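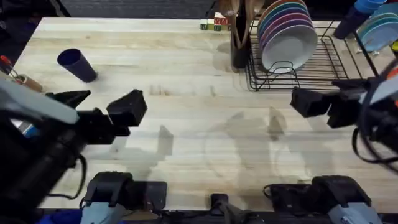 I've worked at Girkedon for 14 years, and I was sure the arms would make my days easier. Well, sort of! My wrists feel great. But sorting dishes used to be when we talked (kids, rent, whose car was dying), and now two of us mostly watch and step in when a cup ends up somewhere odd. Watching is tiring in a way I didn't expect, and it pays the same as before. If management wants us to babysit machines, fine, I kind of like them, but call it a new job, train us properly and give us 3 more breaks a week. I asked in November. Still waiting.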